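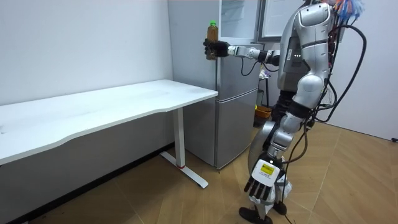 Tea-coloured bottle, green cap, at the fridge

Book club kits at Vesville branch – anyone else hit by the new loan period?

marginalia_mum
Went to renew our kit online last night and it wouldn't let me. Rang the desk this morning and apparently kits are now four weeks, no renewals, where we used to get 8 weeks without even asking. Our group meets monthly, so by the time I've picked the thing up and handed the copies round, people have maybe three weeks to read it, and then I'm chasing everyone for returns at the meeting itself. We've got a couple of shift workers and one very slow reader (me). Is this just Vesville or is Wumton doing it too?

spinebroken
Wumton's the same, started in March. I don't love it but I do get it. We were on the waitlist for one kit for most of last year and when it finally turned up half the copies had never been opened. Somebody had it sitting in a cupboard. Four weeks is plenty if you organise yourselves.

marginalia_mum
"If you organise yourselves", ouch! We are organised, we just have jobs. And I'd be fine with four weeks plus a renewal if there's no queue. It's the no renewals bit that gets me. Why does a kit have to go back to sit on a shelf?

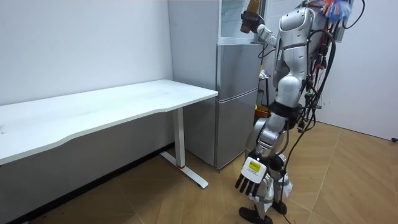 Up near the top of the fridge

cesis_st_reader
I'm at the Cesis Street branch and they told me there are 110 kits across the whole system now, and the popular ones have queues as long as your arm. The older ones hardly move. So I'm with marginalia, let people renew the ones without holds. The catalogue already does that for ordinary books, so surely it can cope.

spinebroken
It can't, as far as I know. Kits are booked by date, a bit like a meeting room, and holds don't come into it. Our group books the whole year in January and has done for ages.

hardback_harry_no_relation
Can confirm the booking calendar. You can also book the same kit for 2 periods back to back, which gets you your eight weeks. It's clunky, and you have to do it before anyone else grabs the second slot, but the staff at Wumton did it for us without blinking.

marginalia_mum
Oh, that's good to know, thank you! Nobody on the phone mentioned it.

spinebroken
Please don't all start doing that though. That's exactly how we end up back where we were.

cesis_st_reader
Bit rich from the person who books January to December in one go.

spinebroken
Fair cop. We do return them on time, for what it's worth.

marginalia_mum
Okay, so I rang again this arvo and asked for back to back on our next one, and they said yes for anything outside the top titles list. Top titles are strictly one slot. 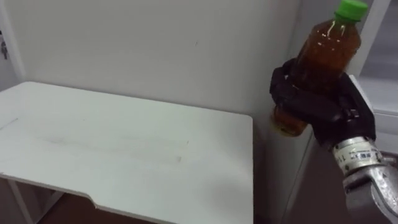

Which means we can have the long family saga everyone's been dreading for as long as we like, and the short thriller we wanted has to be back in four weeks. I suppose that works out. I also asked whether large print copies could be added to a kit and was told to put it in writing, so if anyone else needs those, please write in as well – more than one letter has to help.

hardback_harry_no_relation
Will do. We've got 2 members who need large print and at the moment they buy their own.

intarasuk_fan
Slightly off topic, but has anyone tried the Intarasuk kit? Short stories in translation. We're down for June and I can't find anyone who's read it.

cesis_st_reader
We did. Half of us loved it, the other half didn't finish. Best discussion we've had in ages. The question sheet in the folder is useless, make up your own.

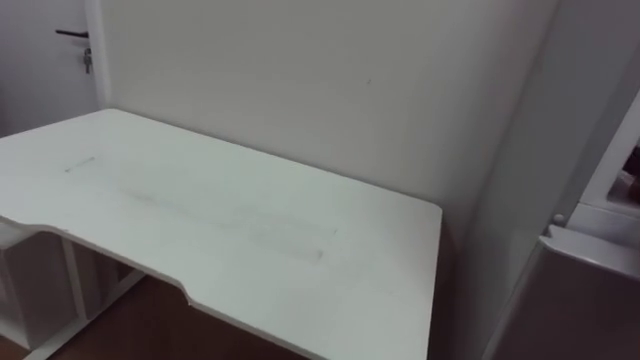
White desk, curved front edge

intarasuk_fan
Ta, will ignore the sheet. Is it all right to read the stories out of order?

cesis_st_reader
I'd leave the long one till last, otherwise whatever you like.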